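Office Guides > Meetings > Minutes > Taking minutes when you've never done it

How to take meeting minutes (quick version)

Wrote this in a hurry for the new people at the Tuvbridge office, then others asked for it, so it's up here now. Covers normal team and project meetings. Board meetings are a different animal, ask whoever keeps the company records.

Before the meeting

Get the agenda. No agenda? Ask the chair for one, even three lines in an email. Paste it into a blank doc and leave a gap under each item. That's your skeleton and half the work.

Put at the top: meeting name, time, place, who was invited. Leave a spot for who really came and who sent apologies.

Read last time's minutes. Takes five minutes. Copy the open actions across to the top of the new doc so they get looked at first. If you skip this, the old actions just die quietly and everybody acts surprised in May.

Also make a short list of names and words you can't spell. Supplier names especially. I wrote "Talent" for Telent through one whole set of minutes and had to send them all out again.

Get there early. Sit where you can hear the chair and see the screen. Middle of the long side is good, far end is bad. Charger in the bag. Pen and paper too, in case the laptop goes.

During

Don't write down everything. You will want to. You'll be two items behind by the time you've finished one person's sentence.

What to catch:

- decisions
- actions, with a name and a date on each
- numbers (money, quantities, deadlines)
- anything somebody asks to have noted

What to leave out: jokes, who interrupted who, the long chat on parking.

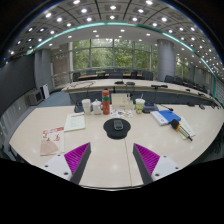
Decisions first, always. If you get nothing else from an item, get what was decided. Write it as a full sentence right then, not three words you'll puzzle over later. "Agreed to move the Barbier order to the next quarter" is fine. "Barbier - move??" is not, I have done that one.

If you didn't catch it, say so. "Sorry, can I check what we agreed there?" Feels awkward the first time. The chair is usually glad, and half the room wasn't sure either.

Actions without an owner are no good. When someone says "we should look at that", look up and ask who. Then ask by when. Write both.

Use short codes. D for decision, A for action, Q for a question left hanging. Initials for people. Put the code at the start of the line so you can skim down the page after and find them all.

Keep one eye on the clock. I jot the time at the start of each item. Handy if the meeting is being recorded and you need to go back and check something.

Straight after

Do it the same day. Really. Within 24 hours at the outside, after that your own notes stop making sense. I block out the half hour right after the meeting and don't book anything on top.

Order I do it in:

1. Fill in who attended.
2. Tidy the decisions.
3. Move all the actions into one table at the end: what, who, when.
4. Cut the discussion down to two or three lines per item.
5. Spell check, then read it once slowly. Spell check won't catch "pubic" for "public".

Past tense, plain words. "The team discussed delivery times" and not a he said / she said. Leave out adjectives. A "heated" discussion will get you a phone call.

Length: two pages is plenty. The worst set I ever sent was 14 pages for the Mivow kickoff, and I doubt anyone got past the first. The next one was two pages and people replied to it, with corrections even.

Sending it out

Send to the chair first, give them a day for fixes. Then everyone, including the ones who missed it. Actions pasted in the body of the email, full minutes attached. People read the email. Attachment is maybe.

File name: meeting, year, month, then "draft" or "final". Please not "minutes new new2". Same folder evrey time.

At the next meeting the chair asks if the minutes are OK. If someone wants a change, make it, save it as final, and don't touch it again.

Quick fixes

Fell behind: skip to the current item, leave a row of dots, fill it in after with help from whoever sat next to you.

Two people talking at once: wait, write down where it ended up.

You're meant to take part too: hand the notes over for your item. Ask someone before the meeting starts, not as you stand up.

Template is in the shared folder under Meetings. Copy it first, dont type in the original.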